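# Chapter 6: Citizenship and the Power to Remove It

Most people get their nationality at birth and never think about it again. For a smaller group, it depends on a file in a ministry and on the law in force when that file is opened. This chapter looks at how states take citizenship away, and at what courts can do once they have.

We begin with the Okusero hearings, in which 1,256 residents asked to have their papers restored. Only 4 cases reached a full appeal. The rest were settled by letter or dropped — often after years of waiting. Section two turns to the Zitis ruling on dual nationals, and to the question of notice: must a person be told before the decision takes effect?

Key terms: *deprivation*, *statelessness*, *right of return*.
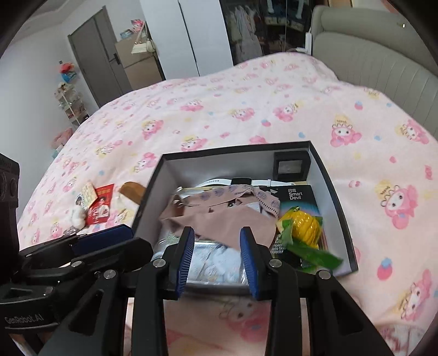

One former applicant at Okusero told the hearings that losing the passport mattered less than losing the right to be heard in the country that issued it. Keep that complaint in mind while reading the extracts in section three, where the government's lawyers argue that a video link is enough.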